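Trulluvier Pikbridge Inspection Drone
Last updated: May

If you look after tall roofs, silos or long runs of guttering, the Pikbridge is going to make you very happy. It's a four-rotor drone that flies close to a building, holds its place in a breeze and brings back sharp pictures of every seam – no ladder, no scaffolding.

We've been flying the 80 for two seasons now, and the new 81 keeps everything we loved about it.
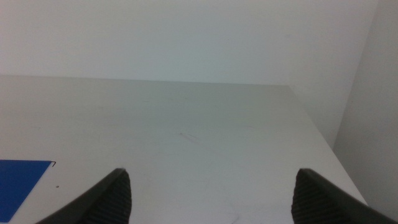

The biggest change is the rotor guard. It wraps the whole way round, so a gentle bump against a wall just nudges the drone back and it carries on flying. It also weighs less than the old one, and you can feel that the moment you lift off!

What comes with it:

- Pikbridge 81 with rotor guard fitted
- Two Dener batteries, 20 minutes of flying on each
- Hand controller with neck strap
- Sandhu hard case, with room for a third battery

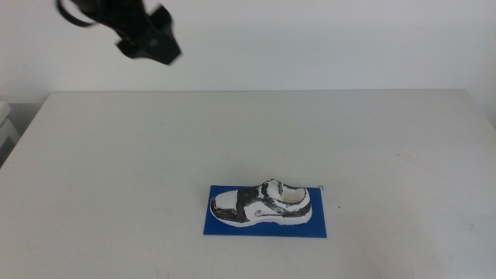

Flying it

Mackenzie Bergeron wrote the flight software, and her Follow Wall mode is a joy to use. Pick a distance, press the green button and the drone works its way along by itself (you can take over with either stick at any time). On our longest test it took 242 pictures of a barn roof, all in order and ready to go through back at the truck.

Batteries from the 80 fit the 81, chargers too. Spare guards are sold in pairs. 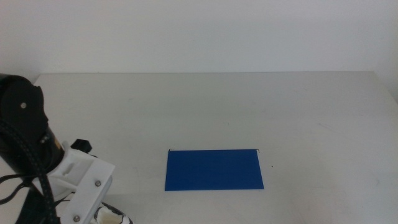

Tabletop and back wall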